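Where Does the Electricity in the Wall Come From?

You plug in a lamp and it lights up. The power may have come a very long way to reach you.

It starts at a power station. Most power stations make electricity by spinning a big wheel called a turbine. Steam, wind or falling water can push it around. The turbine turns a generator, which has magnets and coils of copper wire inside. When a magnet moves past a coil, electricity flows in the wire.

The town of Jiltau gets its power from Grodetti Dam, 151 miles away. Water drops 300 feet through pipes in the dam and spins 4 turbines.

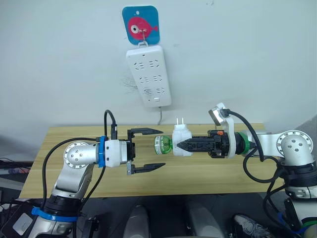

Electricity loses some energy as heat when it moves through a wire. To waste less, the power company raises the voltage before sending it out. Voltage is a bit like water pressure in a hose. High voltage lines hang from tall steel towers, far above people and trees.

Near the town, the lines reach a substation on Tanner Road. Machines there called transformers bring the voltage down. Smaller lines then carry the power along the streets to 2475 homes. One more transformer, often on a pole, lowers it again before it goes indoors.
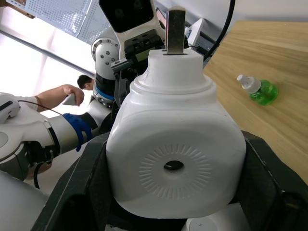

Inside your home, wires run behind the walls to each room. They all start at a metal box with rows of switches called breakers. If too much electricity flows, a breaker snaps off and stops it. An adult can find out what went wrong and turn it back on.

Stay safe: Never poke anything into an outlet. Keep water away from plugs and cords. Stay far away from a power line on the ground, and tell an adult right away.

Words to know
Generator: a machine that turns motion into electricity
Substation: a place where voltage is changed
Transformer: a device that raises or lowers voltage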